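The left arm dropped out on Wednesday, for the fourth time since we moved the station. I have been promising to write this one up, so I will do it now while I still have the log open.

Some background for people who don't read this blog often. I look after a two-arm cell at Climberg that does cloth handling. It picks up a piece of fabric, stretches it between the grippers, lays it down and folds it. The controller runs software we call Bumasby, written in house, mostly by Birdie Park. Each arm has a wrist module that sends its readings down a cable to a box under the table.

The fault looked like this. Both arms would lift the cloth and start to pull it tight. Partway through, the left wrist would stop reporting. Bumasby is supposed to freeze both arms when that happens. It froze the left one. The right one kept pulling for another 321 milliseconds, and then it stopped too.

That does not sound like much. With a cloth in the grippers it isn't much either, and the worst we got was one corner yanked out of the left jaw. But the whole idea of the stop is that both arms stop together, and if Marcus Dvorak had been reaching in to straighten the fabric, as he used to do between runs, I would be writing a different kind of post. He doesn't do that anymore. We put the rule in writing the same afternoon: hands out until both arms are disabled at the box.

I started with the dropout and left the late stop for Birdie. 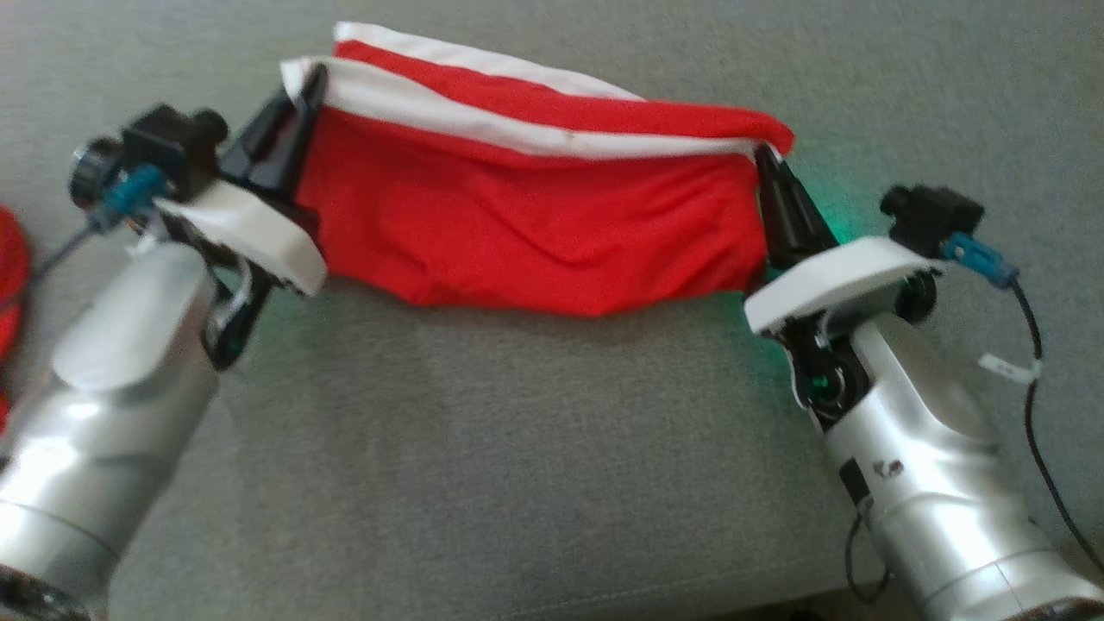

My first guess was the connector. I swapped it, ran 20 lifts, and had no dropouts. I told everyone it was fixed. It dropped out again on the second lift after lunch.

My second guess was the cable itself, and that was closer. Gus Nakamura sat on the floor with a meter clipped to the far end while I moved the left arm by hand through the lift, very slowly. Nothing. Then he asked me to roll the wrist inward at the top, the way it goes when the cloth is being tensioned, and the reading jumped. One conductor was broken inside the jacket a few inches from the plug. It looked perfect from the outside. When we moved the station the cable had been tied down one clip too short, so every stretch bent it at the same spot. My first 20 lifts had been done with a smaller cloth, and the wrist hardly rolled at all. I should have caught that before I said anything was fixed.

The new cable has more slack and is tied farther back. I also checked the right side while I was at it. That one had been routed properly and I left it alone.

The late stop was a separate problem. Birdie found that the right arm wasn't told about the left arm's fault directly. It waited for a status check, and the status check waited for the left wrist to answer before giving up. The left wrist was never going to answer, of course. She changed it so that a lost wrist goes straight to both arms. Keisha Rosenthal reviewed the change and asked for a test where we pull the plug on purpose, at different points in the lift, on each side in turn. We did 76 of those -- a dull day, but both arms stopped together every time.

Two things are still open. The stop on a lost wrist now holds the cloth under tension, and I would like the arms to be able to ease off a little after someone confirms it at the box. Birdie thinks that is more risk than it is worth for a piece of fabric, and she may be right. The other is that we don't have a spare cable at the moment. I have ordered two, and until they come the cell runs only when Gus or I am in the room.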